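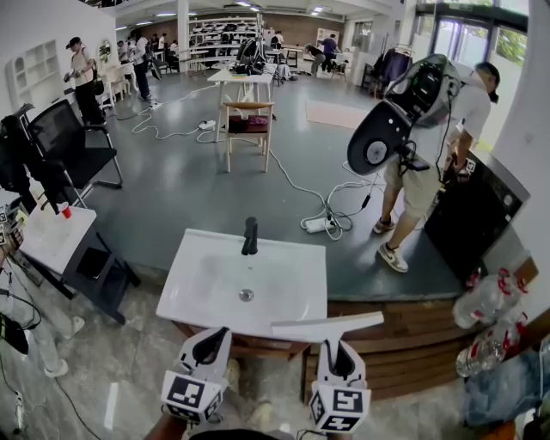

The Grindard hand-held gripper kit costs 549 for the pair, and for that you get two grippers, a charging lead, a cloth pouch and a manual of such brevity that I read it twice looking for the rest. I have had mine since May. The idea is simple enough: you hold one in each hand, do ordinary jobs with them, and the recordings go off to teach a robot to do those jobs without you. Each one has a marker cube at its base, black and white squares all over, so the software can work out where your hands are. A sink is where I'd send anyone first, ideally one like this with a single lever on the tap and a good wide shallow bowl. A lever you can nudge. The twin cross-head taps in my own bathroom defeated me for most of an evening, and I am a person who has been turning them on successfully since childhood.

So, is it any good? Mostly yes. The grip itself is excellent. Light trigger, no slop, closes square. I've picked up teaspoons, socks, a grape (survived) and a second grape (did not). Janitz make a cheaper pair at 409 and I borrowed some from Bernadette Moynihan to compare. They're lighter, and my wrists preferred them, but the jaws twist if you lift anything by one end. Try a full mug and you will be mopping.

The Grindard cubes are the weak point. They stick out exactly where you want your forearm to be, and if you turn both hands inwards they knock together with a horrible clack. Each knock means recalibrating. The manual gives recalibrating one sentence, and the sentence is "Recalibrate if needed."

Then there's the software, which is a subscription. Of course it is. It's 95 a year after the first one, and without it the grippers are a very expensive way of reaching the crisps. Uploads are slow but they do resume if the connection drops, and the tracking warnings have got better since the last update — it used to tell me my left hand was lost while I was looking at it.

I rang support once and got Brendan Coughlan at the Prasteston office, who was patient, knew the answer and rang back the next day to check. Full marks there. He also tried to interest me in the Ó Dubhghaill head mount, at 1223, which works with both makes. I said I'd think about it. I have thought about it, and I'd like a boiler.

If you've only got small jobs in mind, get the Janitz and keep things level. For taps, drawers and anything with weight in it I'd pay the extra for the Grindard, and tape some foam round the cube mounts, leaving the printed squares clear. Mine is pipe lagging. It looks dreadful and I haven't had to recalibrate all week.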